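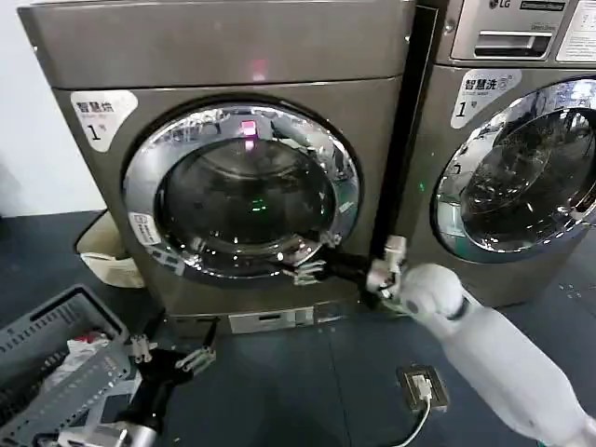 Front loaders in the laundry room at Ukovden, with the 智慧洗 labels

Shared front-loading washer: long-term review

The washers at Ukovden are full-size front loaders with a brushed metallic gray cabinet, a pull-out detergent drawer at the top, and an access panel near the floor. I used one of the pair for 20 loads in January, all of them ordinary household laundry apart from the measured cotton loads covered below. Payment runs through the Jomau app. It was not scored.

Test load and method

The reference load was 3,000 g of dry cotton: bath towels, pillowcases, and T-shirts, weighed on a hanging scale before each run. Detergent was a plain liquid dosed through the drawer. Cycle was the standard cotton program at the warm setting, with the default spin. The load was weighed again within five minutes of the door unlocking.

Water extraction

Retained water after the default spin averaged 1,451 g, or a little under half the dry weight of the load. Towels accounted for most of it. A second spin removed up to 400 g more, and is worth running if you line dry indoors. It made little difference to T-shirts. Mixed loads with one heavy item, such as a bath mat, spun less evenly, and on two occasions the machine stopped and redistributed the load before reaching full speed. Vibration through the floor was moderate in both cases.
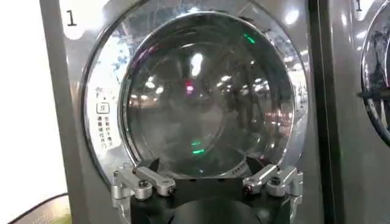
Door design matters more on a shared machine than on one at home, where everyone already knows how it opens. The one at Ukovden is a domed dark glass in a wide chrome ring, and it needs a firm push to latch. A half-latched door looks the same as a closed one from a normal standing distance, so check it before starting a cycle. Instructions for opening are printed in Chinese directly on the left side of the ring, below a small square icon. The characters are small and follow the curve of the metal. I had no trouble reading them up close, but I would not want to do it without glasses. The dark glass also picks up every light in the room, and checking the state of the load through it means leaning in and shading it with a hand.

Detergent drawer

The recessed handle is easy to grip with wet fingers. Liquid cleared completely in every run. Powder left a thin paste in the rear corner twice, both times with the cold program. The drawer takes concentrated detergent without trouble, but the fill line is hard to find the first time. Huet sells a powder tray insert for drawers of this size. I tried it and went back to liquid.

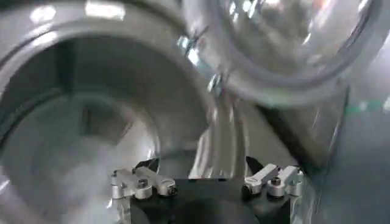
R. Huet
Laundry and Appliance Reviewer, Mernis Home Review
(no connection to the Huet accessory brand)

Loading is straightforward. The clear dome swings well out of the way on two small silver hinge brackets, and the polished rim of the opening is thick and rounded, with no edge that caught fabric during the test. Socks are the usual problem: the gray metal interior is deep, and dark items at the back are easy to leave behind. Spin the drum by hand once after unloading.

Cleaning results were good on cotton and average on synthetics. Collar marks needed pretreatment. Rinsing was adequate at the recommended dose and poor at double the dose, with visible suds in the final rinse.

Ratings

Extraction: good
Cleaning, cotton: good
Cleaning, synthetics: fair
Door and latch: fair
Drawer: good with liquid, fair with powder

Recommended for towels and bedding. For a small load of shirts, use the short program and skip the second spin.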